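4.2 Does folding first save space?

Household advice tends to treat folding as settled: a folded garment takes less room, keeps its shape and is easier to find. We are less sure. Of the 24 households we visited in Corkdale and Farkton, most kept everyday tops in open baskets, and the people who filled those baskets used the word "folded" very freely. In our notes it covers anything from a flat rectangle to a soft bundle with the sleeves tucked somewhere inside.
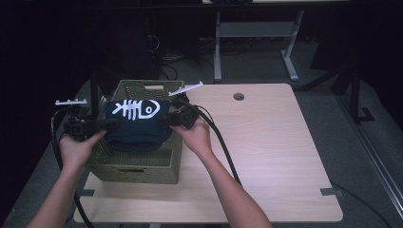 The Wallin guide, which six of the households had on hand, assumes that a garment stays as it was folded once it goes into the basket. We found little support for this. A soft top sags into whatever space lies under it, and a basket with an open top does nothing to hold it flat. The guide's claim of a 30 percent gain in space rests on stacks measured on a shelf, and we doubt that it carries over.

Knitwear makes the problem worse. When a knit is lifted by pinching, the cloth gathers into a peak and the sides fall into lobes, so any earlier crease has to compete with the new ones. A printed front gives the folder something to line up by, but the print bends along with the cloth. 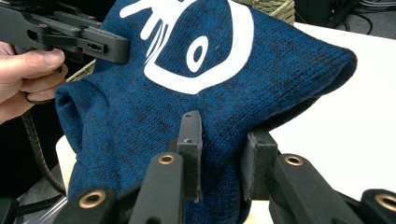 Figure 6. Dark blue knit garment with a white print, pinched from two sides. The print follows the folds of the fabric.

Earlier work with the Senura checklist scored 255 garments as either "folded" or "not folded." We could not apply that split with any confidence, and we question whether its authors could.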